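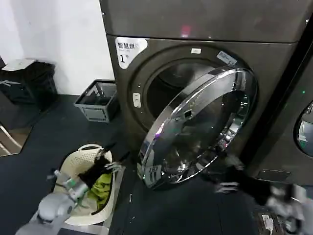
Waschtag im Gemeinschaftskeller

In der Wohnanlage Prirach teilen sich 50 Haushalte einen Waschraum. Agnes Kinnear betreut ihn seit sechs Jahren. Sie führt den Belegungsplan, leert die Flusensiebe und kennt die Fehler, die sich wiederholen.

Der häufigste passiert vor dem Waschen. Dunkles und Buntes liegt gemeinsam im Korb und wandert gemeinsam in die Trommel. Kinnear rät, schon in der Wohnung zu trennen. Ein schwarzer Pullover und ein hellgrünes T-Shirt vertragen sich erst, wenn beide etliche Wäschen hinter sich haben. Neue Teile wäscht sie die ersten Male allein.

Frontlader füllt sie locker. Eine Handbreit Luft soll oben in der Trommel bleiben. Schwere Stücke kommen zuerst hinein, dann die leichten. Bevor die Tür zugeht, fährt sie mit der Hand einmal um die Gummimanschette, in der gern Socken hängen bleiben.

Im vergangenen Jahr zählte der Plan 973 Waschgänge, dazu kamen 403 Ladungen im Trockner. Der Rest der Wäsche hing auf den Leinen im Hof.

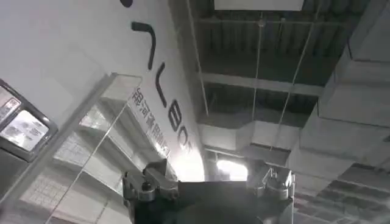 Nach der Wäsche

Die Tür bleibt danach offen, am besten bis zum nächsten Tag. Manschette und Türglas wischt Kinnear mit einem alten Geschirrtuch ab. Einmal im Monat läuft eine leere Maschine bei 60 Grad.

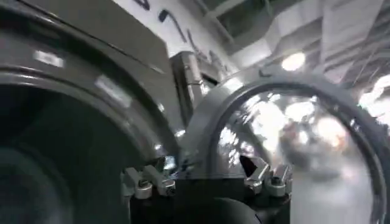
Beim Trocknen gilt wieder die Reihenfolge nach Gewicht, denn Handtücher brauchen fast doppelt so lange wie Hemden. Wer beides mischt, holt die Hemden zu spät heraus und bügelt länger. Dunkle Sachen dreht sie auf links. Das Sieb wird nach jeder Ladung geleert, der Korb steht beim Ausräumen direkt unter der Tür. Den Belegungsplan für den nächsten Monat hängt sie Ende Mai aus.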